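The woman who untangles other people's cables

At the repair table of Flernevlow, a small shop for used electronics in Flillasmont, one person has the job that the others avoid. She sorts cables. Chargers, extension cords, speaker wire and, most of all, earphones with wires. She asked me not to print her name, because her sister believes she works only with computers and she would like to keep it like this. We spoke for more than 2 hours, and she was working during almost all of it.

I asked first how a person comes to such a job. She said that she did not choose it. When she started, in December, there were three boxes under the table which were already there before the shop moved to Leclerc street. The owner told her she could throw away everything inside.

"I opened the first one and I saw that most of it was good," she said. "It was just in a knot. To throw away a good thing because it is in a knot – I could not do this. My grandmother would come out from the ground."

So she sat down with the first box. It needed the whole afternoon and the next morning also. Out of it came 54 pairs of earphones, and the owner, who had laughed a little, put them for sale in a basket near the door at a low price. They were gone before the end of the month. After that the customers began to bring their own boxes.

I wanted to know who still buys earphones with a wire. She gave me a look which I think she gives to many people.

"Students, because they lose them. Old people, because they do not like to charge one more thing. People who play piano at night on an electric piano. Mothers who buy for small children. And me, I use them too. If one falls from my ear, it is still on the string."

Her method is simple to tell and slow to do. She does not begin with the ends, as most people would. She puts the whole pile on a smooth table and first makes it bigger. She opens it with the fingers from the middle, like wool, until there is air inside. Only then does she look for a plug.

"Everybody pulls," she said. "You see a free end, you are happy, you pull, and now the knot is small and hard like a nut. You must make it loose and large and ugly. When it looks worse than before, you are on the good way." 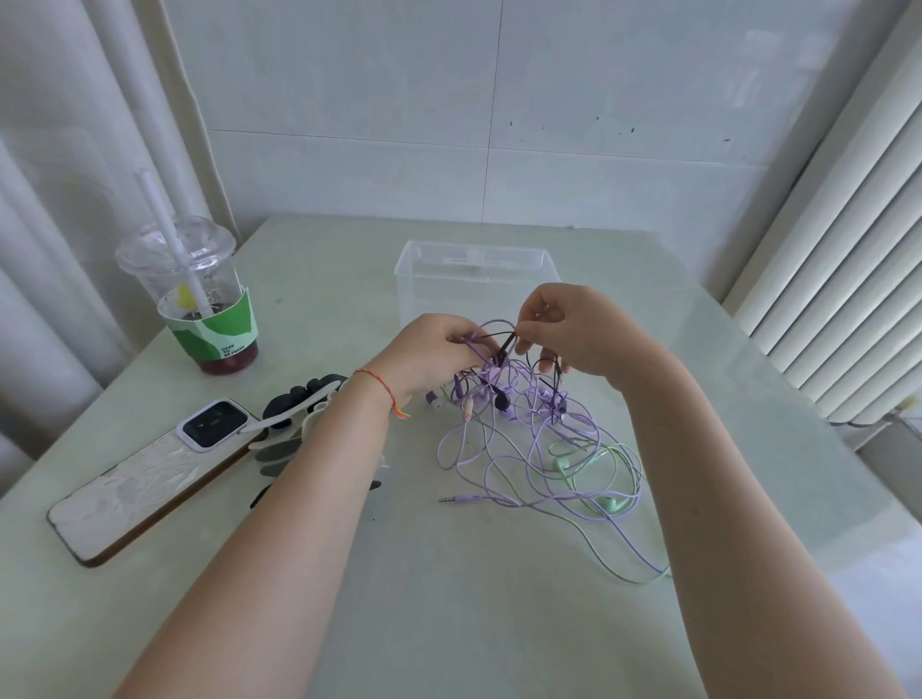
A plug is easier to follow than an earbud, she explained, because there is only one of it and it goes through a loop without catching. The earbuds are the trouble. They are wide, there are two of them on each pair, and they like to hold on to each other. When she gets to the place where the wire divides, she stops and moves the two sides one by one. If she forgets this, she often has to go back.

Color helps, but less than I thought. With a pile of mixed colors she takes out the rarest first, because the eye can follow it. "If you have only a few black ones, take the black ones. Then the rest is less. But if all are the same color, you must do it with the fingers, and then I close my eyes sometimes. It is true, it goes better."

I tried it myself with a small bundle of five that she gave me. I am not a patient person. After some minutes I had one pair free and the other four were, I believe, in a stronger friendship than at the beginning. She took them from me without a comment and had them apart before I finished my coffee.

We spoke also about storage, which is where she becomes strict. She does not like rubber bands, because they get old and stick to the wire. She does not like the habit to wind earphones hard around a telephone. What she teaches to customers is to make a loose figure of eight over two fingers, to put the last bit of wire once around the middle, and to lay it down flat. For larger amounts she uses clear boxes without a lid.

"If I cannot see inside, I forget it. If there is a lid, I push more in and close it. Without a lid, the box tells me it is full."

Not everything is saved. She tests each pair in an old music player from Cudik, a brand I did not know, which is kept in a drawer for this purpose only. She listens left, then right, then she bends the wire softly near the plug, where it breaks most often. What is silent on one side goes to a different box. Some of these can be soldered again, but for the cheap ones it does not pay, and they go to recycling with the old chargers.

She keeps a notebook with a line for each cable that went through her hands and left the shop again. On the morning of my visit the number stood at 2156. I asked if she is proud of this. She thought about it while she worked a plug back through a loop.

"I am proud of the first box," she said. "The others came because of that one."

Customers sometimes ask if the work makes her nervous. She finds the question strange. Computers make her nervous, she says, because the fault can be anywhere, and you change a part and it is still broken. With a knot all of it is on the table in front of you.

Before I left she asked what I had in my bag, and I had to show her. There was a charger, a second charger, and an earphone wire around both of them. She cleared a place on the table and put out her hand.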